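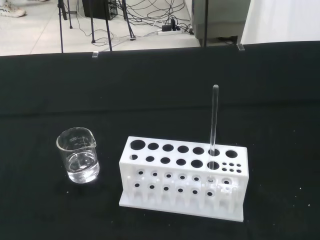
Beaker of water, test tube rack and glass rod on black cloth.

Notes for Unit 2: Measuring, and How Wrong You're Allowed to Be

Okay, these are my notes cleaned up a bit from what I said in class, plus the stuff I skipped when we ran out of time. If you were there you can skim the first part. If you weren't, please read the whole thing before lab, and get the board work from Yuzuki Kikuchi, who writes much neater than I do.

I started with my kitchen, so I'll start there again. I have a measuring cup that I've used for years, and one evening I got curious and weighed what it held when I filled it "to the line." Then I did it again. Different number! Same cup, same line, same me. I was squatting a little lower the second time, and that was enough to move it. Every measurement you write down this term has a bit of that in it, and what I want from you is an honest guess at how big that bit is.

Beakers first. The marks on the side of a beaker are there so you can tell whether you have a little or a lot. They are not there for measuring. A lot of beakers are only good to within 5 percent (read the glass, it's often printed on there), so on a big one you could be off by a whole shot glass and the beaker would still be doing its job. Use a graduated cylinder when you need a decent number, and a pipette or a volumetric flask when you need a good one. I will take points off for "50.00 mL, measured in beaker." I did it last year and I'll do it again.

Reading the curve. Water climbs the glass a little at the edges, so the surface dips in the middle. You read the bottom of the dip with your eye level with it. Crouch down, put your chin on the bench, I don't care how silly you look. From above you'll read too high, from underneath too low. A dark card held behind the cylinder helps a lot if the room is bright.

Then, digits. Write down every digit you're sure of and one you're guessing. If the cylinder has a mark at every milliliter, you get one decimal place and that's it. Akash Mittal asked what to do when the water sits dead on the 36 line, and the answer is 36.0, because the zero is your guess and it's telling me something.

Precise and accurate. I know everybody's seen the dartboard picture, so let me try the bathroom scale one. Suppose you step on a scale 2 times, and both times it says exactly the same thing, and both times it's five pounds heavy. Lovely precise scale. Not accurate. Repeating the reading won't fix it, since it'll just be wrong the same way each time, and averaging doesn't help either. You need something you trust to check it against. For volume we can use the balance: 1000 mL of water near room temperature weighs very nearly 1000 grams, a bit under, and there's a density table taped inside the cabinet door for when you want to be fussy.

For next time: fill the same cylinder to the same line five times, weigh it each time, and bring me the five numbers. Don't throw out the ugly one. Valentina Figueroa has the sign-up sheet for the balances and the good one goes fast.

Questions to me or to Mirta Gallardo, who's running the help hour in October while my afternoons are a mess.

Related handouts
Unit 1: Keeping a Notebook Other People Can Read
Unit 3: Averages, Spread and the Ugly Number
Washing Glassware (C. Benítez)
How to Use the Balance Without Breathing on It
Graph Paper, Axes and Labels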